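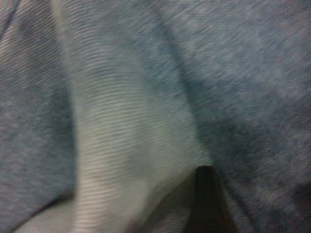 What happens to old clothes?

Every child grows, but clothes do not grow with you. One morning your favorite shirt is too small. Where can it go now?

First, think if another person can wear it. Maybe you have a younger cousin. In the town of Semness there is a swap table in the library each May, and children bring what is too small and take home something bigger. Last year 61 families came.

If a shirt is still good, it can also go to a charity shop. The shop sells it for a small price, and the money is used to help people.

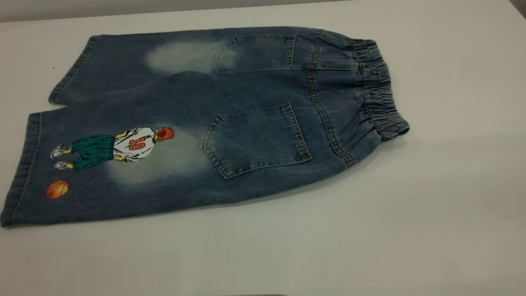 Some clothes have big holes or paint on them, and no one will wear them again. These can go to a sorting place, like the one in Haverford. Workers there look at each piece by hand. They put cotton in one pile and wool in another, and they take off the zippers and buttons.

Then a machine with many small metal teeth pulls the cloth apart. It becomes soft and fluffy again — we call this fiber. Long fiber can be spun into new yarn. Short fiber is often pressed into thick sheets, and people use it inside walls to keep a house warm. 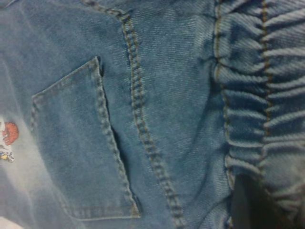 Before you give clothes away, please wash them and let them dry completely. Wet cloth gets mold, and mold can spoil the whole bag. Tie shoes together in pairs. Look in the pockets too! Callum Strachan, who drives the collection truck in Lerthorpe, once found 2 house keys and a very old cookie.

Ask a grown-up where the nearest clothes bank is.

Last updated: 22 Apr 2026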